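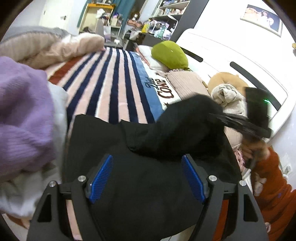
*Gripper view, laundry and bedding set, bedroom. Black garment between the pads.*

**Thread: Collecting cloth demos in real bedrooms – what's working for you?**

**tealcurtain** wrote:

Started on bedrooms in March and I'm having a great time with it, so I wanted to share where we've got to and hear from anyone else doing soft stuff. We're using the hand-held gripper with the ribbed blue pads, going into real homes and picking up whatever is on the bed. Clothes, throws, pillows, plush toys. The goal is 4,000 good demos of pick, move and lay flat before we train the next version.

The variety is wonderful! The one at the top has a striped bedspread, a fluffy pink blanket, a ribbed knit one, a green plush pillow and a stuffed dog, and you'd never set that up on purpose in a lab. Our old set was the same nine towels on the same grey table and the policy learned the table.

Main question: do you tidy first, or record the room as you find it?

---

**ganus_bench** wrote:

As you find it, every time. We did two weeks in tidied rooms and the model fell to bits the first time it met a heap.

Love the striped bedspread, by the way. Strong stripes are great for checking whether your tracking drifts.

---

**pocketlint** wrote:

Going to disagree with ganus_bench a bit. Full clutter from day one made our labels a mess. Half the clips had three things moving at once and our labellers couldn't agree on which one was the target. I'd start with a clear bed and one item, then add things back in stages.

Also, black fabric with black fingers? How are you finding that? Our segmentation loses the edge of the cloth as soon as the fingers close on it.

---

**tealcurtain** wrote:

Yeah, the black on black is a pain. The blue pads help a lot, because there's always a bit of colour right where the contact happens. I tried wrapping the fingers in white tape for one session and then every white sheet had the same problem, so back to black it went.

On the staging idea, I can see it for labelling. I just don't want to lose the heaps. They're the best part of the data!

---

**Domínguez_lab_tech** wrote:

You can have both. Record the room as it is, but have the operator say the target out loud before each grab. "Black top, to the chair." It takes a second and our label disagreements dropped right off. We write the phrase into the clip's notes afterwards and keep the audio out of the training set.

One thing on the sample – there's a framed photo on the wall with figures in it, and a person leaning in on the right. What's your process for that? We blur photos on walls as well as faces, and we get everyone in the home to sign before we start.

---

**tealcurtain** wrote:

Everyone signs, and the family sees the clips before they go in the set. Blurring wall photos is a good call and I'll add it to our checklist. We were only doing faces.

Saying the target out loud is so simple, I'm a bit annoyed I didn't think of it. Trying it this week.

---

**skindon_user** wrote:

Does anyone else find that long hair is the hardest thing in the whole category? Doll hair, wig hair, plush with a mane. It behaves like cloth until it wraps around a finger, and then it behaves like rope. We tag those clips separately and hold them out for now.

---

**pocketlint** wrote:

Hold them out of training, sure, but please keep them for testing. A home robot is going to meet hair on day one.

---

**ganus_bench** wrote:

Agree with pocketlint there (mark the calendar). And I still say full clutter. If the labellers can't tell what's moving, that's a fault in the labelling tool and you should fix the tool.

---

**pocketlint** wrote:

Easy to say when you've got someone to fix the tool! There are 2 of us.

---

**cenden_grip** wrote:

Small practical one from our side. Fluffy blankets shed onto ribbed pads and the grip changes over a session. We brush ours out after every room and log when we did it. Before that, our afternoon clips had almost 3 times as many drops as the morning ones and we blamed the operators for ages. Sorry, operators.

---

**tealcurtain** wrote:

Oh, that's a really good one. I've never logged pad cleaning at all. Going to check our drop rate by time of day tonight and I'll post the plot if there's anything in it.

Plan for the next batch, then: rooms as found, target spoken first, pads brushed between rooms, wall photos blurred. I'll also do a small clear-bed set so pocketlint and I can compare labels on the same items. Anyone want to swap a few clips for cross-checking? Cushions with frills especially, we're short on those.

---

**skindon_user** wrote:

I've got frills. Sending you a message.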